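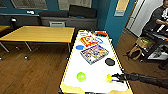

Redomwood Toy Library
Posts by the Brura branch coordinator

Sorting day at Brura. Both tables are up and we're working through the returns that came back over winter. I'll post as I go so members know what will be on the shelves. 1/12

The white-topped table is for things that need a decision. The plain wooden one stays clear until something is checked and ready to go back in its bag. 2/12

Balls first. There's a small yellow one and a bigger lime-green one, and neither has a tag. If your kid's set came home a ball short last term, send me a message with the colour and the set name. 3/12

Same goes for the flat round pieces. One blue, and one black that's more of an oval. I've gone through the catalogue for both and can't match either. They'll go in the odds tin at the desk. 4/12

Board games take the longest. Every box gets opened and checked against the list inside the lid. The one with the purple and pink artwork is next, then the red and yellow one behind it. 5/12

If a game is missing a piece, please write it on the slip. We don't charge for the first 2 pieces in a year. We would much prefer to know than have the next family find out halfway through a rainy afternoon. 6/12

We have 400 items on the books and 200 of them were out over the holidays. That's our busiest stretch so far and it's why the returns shelf has looked the way it has. 7/12

Cleaning: balls and hard plastic get warm soapy water and a day on the rack. Cardboard gets a dry cloth only. Please don't wipe game boxes with anything wet at home, the corners lift and then the lid won't sit. 8/12

Someone asked about Ding, the bell game. Yes, it's back, and yes, the bell still works. It's already booked for the next 3 loans so put your name down if you want it after that. 9/12

The Rindden branch is doing its own sort this month. Anything borrowed there can come back to us and we'll send it over in the crate. Allow an extra week for it to show as returned. 10/12

Borrowing is closed at Brura while we finish. We reopen on 7th September at the usual time. No late fees on anything due before then. 11/12

Bags: we're short on the large drawstring ones. If you've got any of ours in a cupboard, drop them in the box by the door. Any colour, we'll relabel them. 12/12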